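Cleaning Cloths: Which Tips Hold Up and Which Don't

Every few months I get sent another list of miracle tricks for dishcloths and dust rags. I try most of them. Most of them waste vinegar.

Start with the one that says you need a different color cloth for every job. A company called Stilico will sell you a set of 15 for this purpose, with a chart to stick inside the cupboard door. I used the chart for a month. By the second week the bathroom color was in the kitchen and the kitchen color was under the car seat. Two colors is plenty: one for anything near food, one for everything else. Cut a corner off the second kind if you can't remember which is which.

Then there's the microwave trick, where you zap a damp sponge to kill whatever lives in it. I've read that it works and I've read that it doesn't. What I know is that a sponge that smells bad on Friday smells bad again by Saturday night, zapped or not. Throw it out. Better yet, switch to cotton cloths and wash them hot.

Fabric softener on cleaning cloths is the one piece of advice I'd call plain wrong. It leaves a coating, and a coated cloth pushes water around the counter. If you've been doing this for years, run the whole pile through two hot washes with half the usual detergent and no softener. Dryer sheets count as softener too.

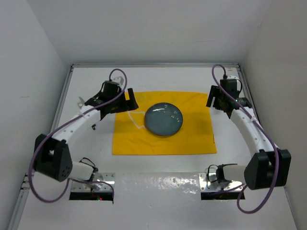 Dark plate on a yellow cloth. Shake crumbs into the trash before a cloth goes in the wash.

I mention crumbs because the Tavares "crumb-catching" cloth promises you can skip that step. I bought one. It catches crumbs very well and then it gives them to your washing machine, where they turn up later stuck to your socks. Shake it out like any other rag.

Inês Leitão wrote in to say she soaks hers overnight in a bucket with washing soda and swears they come out like new. I gave it a go on six old ones. Four looked better and two looked exactly the same, and I suspect a hot wash would have done as much. It's cheap, though, so if you like a bucket, go ahead.

On drying: hang them flat over a rail. A cloth balled up behind the faucet stays wet all day and that's where the smell comes from. The Urkard rack that clips to the cupboard door is fine. So is a nail.

Paper towels have their place. Bacon grease, raw chicken juice, anything the cat did. I don't trust anybody who claims to have given them up completely.

Last, the claim on the Duto package that one cloth is good for up to 682 washes. I'd like to meet the person who kept the tally. Mine had a hole in it by Easter, and it now lives in the garage with the paint cans.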